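Preguntas frecuentes sobre Lendero, el planificador de agarres para tela de Loten 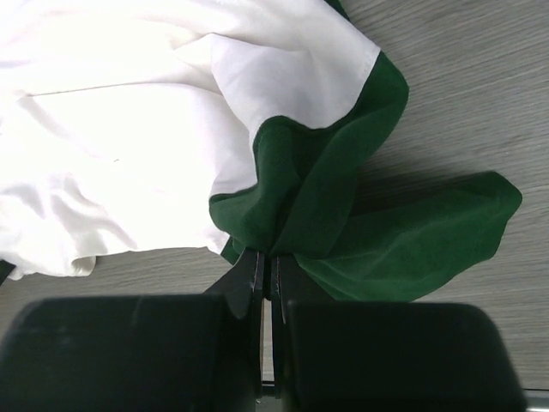 Agarre por el ribete verde, visto desde la muñeca.

¿Qué hace exactamente Lendero?
Recibe la imagen de la muñeca, busca pliegues y bordes que se puedan pellizcar y propone una trayectoria para la pinza. Nació pensando en manteles y paños, aunque nos alegra muchísimo ver que ya lo usáis con prendas de todo tipo (¡seguid escribiéndonos!).

¿Por qué le cuesta tanto el blanco muy iluminado?
Es la pregunta que más nos llega, y con razón. Cuando la tela blanca recibe mucha luz, las arrugas casi desaparecen y el mapa de pliegues se queda con muy poco a lo que agarrarse. Un ribete de otro color ayuda bastante. Si vuestra tela no lo tiene, probad primero a bajar la exposición y después, con calma, el umbral de contraste.

¿Cuántos candidatos evalúa en cada ciclo?
De fábrica, 200. Podéis subir hasta 300 en el panel de planificación, pero el ciclo se alarga y en la mayoría de mesas no compensa.

¿Puedo usarlo con mi propio controlador?
Claro que sí. El módulo Okeke publica la pose y la apertura de los dedos, y vuestro controlador decide cómo llegar. Cirilo Manríquez mantiene una guía de conexión estupenda, con cuatro ejemplos comentados línea a línea.

Mi pinza cierra antes de llegar a la tela. ¿Qué reviso?
La calibración entre cámara y muñeca, siempre. Repetidla con seis posturas bien distintas entre sí y guardad el resultado antes de reiniciar.

¿Dónde pido ayuda?
En el foro de Cemport, donde Ginette Friesen contesta con una paciencia infinita. Adjuntad el registro completo y la versión instalada, por favor.

Última revisión: 29/09/2026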